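Kitchen table

From Plollik, the household encyclopedia

A kitchen table is a table kept in or next to the room where food is cooked. In theory it is used for eating. In practice it has served as a desk, a workbench, a sewing room, a mail sorting office and a place to put down one's keys and never see them again. It differs from the dining table mainly in that people are allowed to touch it.

Definition

Furniture makers have tried several times to draw a firm line between the kitchen table and its relatives. The Ballisley trade catalog of 1911 called it "a table of honest build, without extension," a phrase that satisfied the firm's salesmen and hardly anyone else, as Ballisley began selling one with an extension the next spring. Later catalogs gave up and sorted tables by price.

Height is more settled. Most kitchen tables stand between 28 and 30 inches tall, a range that suits an average adult in an average chair. Children are expected to grow into it.

History

Early farmhouse tables were often little more than boards laid across trestles, taken down when the floor was wanted for something else. Once houses grew larger and floors less contested, the table was given permanent legs and stayed where it was. A drawer was often added at one end for cutlery. It filled with string.

The worktable and the eating table were the same object in many homes. Bread was kneaded on it in the morning, shirts were ironed on it in the afternoon (over a blanket, if the household was careful), and supper appeared on it in the evening. Scrubbing with sand or soda kept the surface pale and slowly wore it down, so that the hard knots in old pine tops now stand up like small hills. Dealers describe this as character and charge for it.

The fitted kitchen of the twentieth century was supposed to finish the table off. Continuous counters took over the chopping and rolling, and several planners proposed that meals be eaten on stools at a ledge. The furniture historian Rocío Rivadeneira, in her study The Flat Place, went through 262 house plans from the period and found the table missing from most of them. She then looked at family snapshots taken in the same houses, where it had been put back, usually in front of a door.

Shape and size

Rectangular tables remain the most common. They fit against a wall, seat people in a predictable way and give the household a head of the table, a position which may be fought over. Round tables avoid this dispute and replace it with one about whose knees are against the leg. Square tables seat four well and five badly. Drop-leaf tables seat any number until someone leans on the leaf.
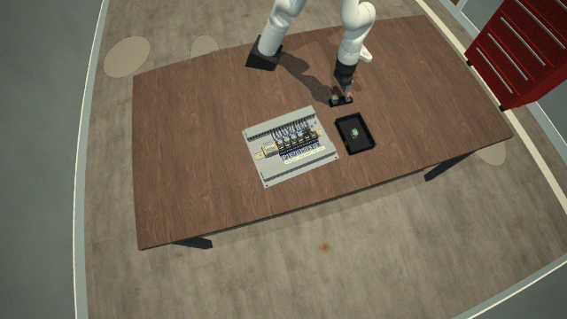

Rectangular table with a brown wood-grained top.

Materials and finish

Pine, oak, maple and beech are the usual woods. Pine is cheap and dents if spoken to sharply. Oak is tough but open-grained, and will hold on to flour and crumbs for as long as they care to stay. Maple and beech have a tighter surface and were favored by people who rolled pastry.

Oil and wax finishes are easy to repair and need repairing often. Varnish resists water well until it is scratched, after which the water gets underneath and is hard to argue with. Enamel and laminate tops became popular after the war and could be wiped clean in seconds – a claim made in nearly all the advertising, and one of the few in it that was true.

White rings left by hot cups are moisture trapped in the finish. Remedies passed down in families include mayonnaise, toothpaste, cigar ash and a warm iron. Some of these work on some tables. Placing a larger bowl over the mark works on all of them.

Wobble

A four-legged table stands steady only if the feet and the floor agree. The standard repair is a folded piece of card under the short leg. Drindico sold a screw-in leveling foot for many years under the slogan "Throw Away Your Matchbook," with modest results, the matchbook being free. Three-legged tables do not wobble, though they will tip over without warning.

See also

Breakfast nook
Drop-leaf hinge
Kovalchuk bench
Oilcloth
Trestle

This article was last edited on December 6, 2019.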